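Skornlow Forum > Bedding and Textiles > Care and Washing

Thread: Down fill clumping after wash, 28 fill-weight panel

Eyvindur B.
Feb 27, 2023

I have a quilted down comforter, nylon shell, sewn-through construction, bought secondhand with no care label left on it. After one wash at home the fill has gathered in the corners of the channels and the middle of each channel is flat. Weight after drying is the same as before washing, to within the accuracy of a kitchen scale, so I don't think it is holding water.

Washer is a front loader, gentle cycle, 30 C, double rinse. Detergent was Pallimum down wash at the dose on the bottle. Dryer on low for 2 hours, then hung over a rack overnight.

Questions:
Is the clumping permanent?
Would a second rinse without detergent help, or just make it worse?
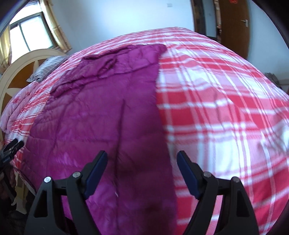
The channels run the short way, which I suspect matters, as the fill has less distance to travel before it hits a seam. I can push it back by hand, but it takes a few minutes per channel and it drifts again when I shake the thing out. Room humidity is normal for the season. I have not tried a higher dryer setting and would like to avoid melting the shell.

Ditte Þrastardóttir

Not permanent in most cases. Clumps after a low-heat cycle usually mean the clusters are dry on the outside and damp in the core. A kitchen scale won't settle it on an item that size. A few grams of water spread over all the channels will hold the barbs together and you would never see it on the readout.

Run it again on low with three clean tennis balls. Take it out every half hour, break up the lumps between your palms, turn it over, put it back. Two hours is short for a full comforter. I budget four to five.

Oluf A.

Agree on the dryer time, disagree on tennis balls. The felt sheds and some of them transfer dye when warm. Wool dryer balls weigh less but do the job if you use more of them. I use six.

Also check the drum size. If the comforter fills more than two thirds of the drum it can't tumble, it just rotates as one mass, and the outside gets all the heat. Laundromat machine in that case.

Ditte Þrastardóttir

I have used the same tennis balls for years with no transfer on light shells. Run them through a hot wash by themselves first. Wool balls are too light to break a wet clump in a heavy panel.

Eyvindur B.

Drum is the 17 lb model, so it is probably overfilled. I will take it to the laundromat on Main. Noted on the balls, I will buy whatever the store has.

Rocío Toledo

One thing missing so far is residue. Down wash is low-foaming, so you can't judge the rinse by suds. If the previous owner used regular detergent or fabric softener, you may have loosened some of it and left it sitting in the fill. Coated clusters stay matted even when fully dry.

Test: wet a corner with plain warm water, squeeze it hard into a white bowl. Cloudy or slick water means rinse again. Clear water means your problem is drying and the others have covered it.

Eyvindur B.

Did the test. Slightly cloudy, slick between the fingers. So residue, at least in part. Ran two extra rinses with no detergent and an extra spin at low speed.

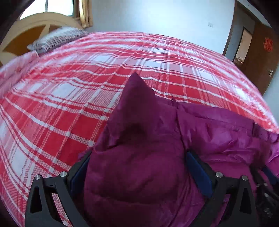 Esben Skov thinks the extra spin was a mistake. Spin packs the fill against the outer seam, and on sewn-through channels that is where you are already losing it. Press the water out by hand in the tub instead, then go straight to the dryer with the item loosely folded.

Rocío Toledo

A low-speed spin is fine. What does the damage is lifting a soaked comforter by one end, as the wet fill tears at the stitching. Support it from underneath — a plastic laundry basket works.

Oluf A.

Seconding the spin. Leaving that much water in adds hours of dryer time, and at a laundromat you pay for each of them.

Esben Skov

My experience is with the older Sadismont comforters, which have a looser stitch than most. Could be different on yours. I would still keep it under 400 rpm.

Eyvindur B.

It was 400 exactly. Laundromat tomorrow, low heat, 16 minutes per coin. Will post the total time and whether the corners have opened up.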